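Subject: Re: [zoddale-residents] Storage rooms, Stestgate building
Date: Friday, 9:40 am

> Does anyone know if the Rizzi quote covers the small
> storage rooms too, or only the hallways? And is the
> 3,000 for paint alone?

Only the hallways. The 3,000 is paint and labor for 172 yards of wall. Rizzi wants another 700 for the storage rooms. 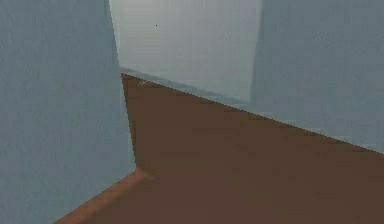

Galtero came in higher on the hallways but would do the storage rooms at no extra charge. I have asked them to put that in writing.

There are 18 rooms on the list. If yours has shelves on the walls, please take them down before the work starts in April. Neither firm will paint behind them.

I'll post the Galtero letter when I get it.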